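About Kullura

Home
What We Do
Our Kitchens
About Us
Contact

Who we are

Kullura is a tableware and table linen rental company. We supply plates, bowls, serving pieces and cloth napkins to restaurants, event halls, church suppers, office lunches and people who are having more guests than they own dishes for. We also wash everything ourselves, and that takes up most of the working day.

The company started in a rented kitchen behind a bakery on Caron Street. We had one sink, one long counter and 67 plates bought from a restaurant that was closing. The first customers were two wedding halls that had been renting from out of state and were tired of opening crates with chips in them. We still serve both of them.

We now work from two kitchens, one on Caron Street and one in the Ulari building. Caron handles the heavy washing and the storage. Ulari handles finishing: drying, polishing, folding, place setting samples and final checks before an order is packed.

What we rent

Our main line is called Trudus. It is a round plate with a broad flat center and a low rim, made in dark colors and in off-white. We picked it because it stacks well and because food stays where you put it. The dark plates show water spots more than the light ones do, so they get extra time on the counter before they go out.

We also carry soup bowls, platters, small side dishes, pitchers, and napkins in beige, white and rust. Tablecloths are available on request, but please ask early. We don't keep many of the long ones.

We do not rent glassware. We tried it for a season and the breakage was more than we could keep up with. If you need glasses, call the office and we will give you the number of a company that does it well.

How the dishes are handled

Every piece is scraped and rinsed when it comes back, then washed at Caron. Racks go over to Ulari on the van, usually in the afternoon. At Ulari each plate is set on the counter by itself, looked over, and wiped with a soft cloth, front first and then the rim and the foot. Plates with chips or deep knife marks are pulled. Pulled plates go on a shelf by the back door and are sold cheap every August. People use them under flower pots.

Cloths are sorted by job. Drying cloths are never used for counters, and counter cloths never touch a plate. They are washed without fabric softener, which leaves a film on the dishes. When a cloth gets thin it goes into the rag bin for the van.

Napkins are pressed and folded by hand into a plain rectangle unless the order says otherwise. We can do a pocket fold for silverware or a loose fold laid across the plate. The fancy ones, with fans and birds, we leave to others.

The kitchens

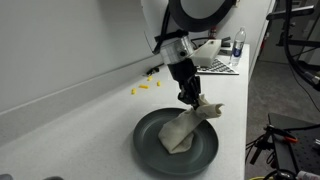

We kept the Ulari kitchen simple when we fitted it out. The counters are long and pale so that a crumb or a bit of grit is easy to see, and there is a low backsplash along the wall so small things don't roll down behind. The walls are a light gray that has been touched up more than once. Caron is older and louder, with a tile floor and a big dishwasher that was there before us.

Both kitchens are wiped down at the end of each shift, and on Thursday the shelves are emptied and cleaned as well. Pickups are slow that day -- most weekend orders haven't gone out yet and most weekday ones are back.

Working with us

Orders can be placed by phone or through the form on the Contact page. Tell us how many people are eating, how many courses there are, and whether you want plates for the dessert table. We'll suggest a few spares. Delivery is free inside the city. Outside it we charge by the mile.

Please return dishes scraped but not washed. Home dishwashers and strong soaps can dull the finish, and we'd have to wash them again anyway. Napkins can go back in the bag they came in, stains and all. Wine and gravy are fine. Candle wax is harder -- let us know if there is any and we will set those aside.

If you want to see the plates before you rent, come by Ulari during office hours. There is a sample shelf near the front, and you are welcome to set a place on the counter and bring your own napkins to hold against the colors. Parking is on the side street. The buzzer is on the left of the door, and it helps to press it twice.

Contact
Delivery Area
Care Sheet for Customers
Job Openings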